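Plamska jaw drift

Jaw drift is the name we gave to a fault in the Plamska hand-held gripper, the kind you carry around in pairs to record chores for a robot to learn from. I wrote most of this entry because I lost most of July to it, so forgive me if it wanders a bit!

The fault is simple enough to describe. The recorded jaw opening slowly slides away from the real one, so a gripper squeezing a cloth gets logged as half open. Tanner MacLeod spotted it first at our Randholm room, when a robot trained on our folding sessions kept closing on air and dropping towels. We had 2940 recordings by then and roughly 200 of them were bad - all from left grippers, which drove me nuts.

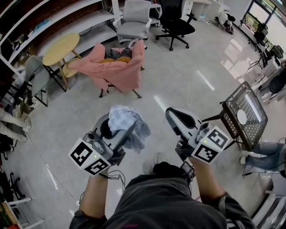 A pair of hand-held grippers with marker cubes, the left one holding a checked cloth.

The cause was a small screw behind the jaw sensor that worked loose. The status light stays green the whole time (it only checks power and tracking), so you get no warning at all. Carkevia, who assemble the units, now glue the screw, and anything with a serial number under 2000 should go back to them for the fix.

Until yours is done, close the jaws fully at the start and end of every recording and compare the two readings. If they're more than 2 millimeters apart, toss the take. The Cloutier software can run the same check on old files, but it's slow - I leave it going overnight.

Last updated: 24 November 2025
Contact | Copyright | Back to top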